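Zornetti thread, part 2 I guess. The state estimator for cloth folding is live on the branch. It has opinions. Most of them are wrong but they arrive at 60 Hz.

Today's enemy is black fabric on a pink bed. The segmenter loves the pink. Inside the black it sees one big blob with no folds, and the planner then picks a grasp point with great confidence in the middle of nowhere.
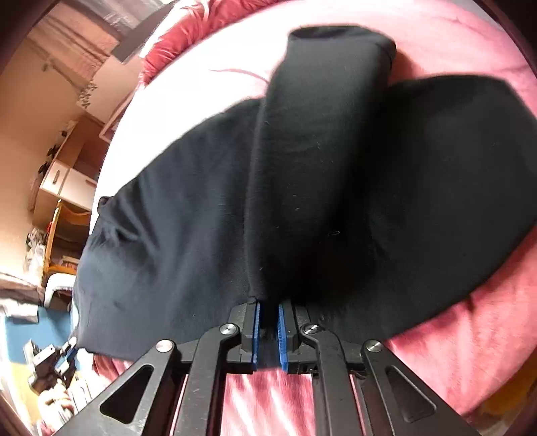 Does the policy need depth to find the edge of a dark garment?

It helps, but a wrist view with decent exposure gets you most of the way. We dropped depth in November and only missed it on thick hems.

Exposure is the sore spot. Auto exposure meters on the brightest thing around, so with sun on the sheet the sleeve turns into a hole in the universe. I locked it per episode and grasp proposals stopped jumping. Then I forgot to unlock it for 2 evenings of logs. Those logs are now called "stress test."

Two-handed segments next. Riro's replay tool assumes both grippers share a clock. They do not share a clock. They are barely on speaking terms.

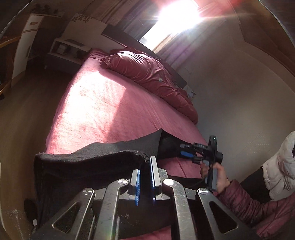
So the fix was a dumb one: estimate the offset from the jaw closing signals, shift, resample, move on. Almost 100 lines, and 40 of those are me arguing with timestamps in comments.

Wogan (our planner, named before I got a vote) now waits for both grasps to be confirmed before it lifts. It used to lift when it felt like it.

Still open: pose drift when the wrist turns fast. Mernau's tracker recovers in 200 ms, by which point the plan is for a shirt that has moved on with its life.

Branch is up, README is a lie, will fix.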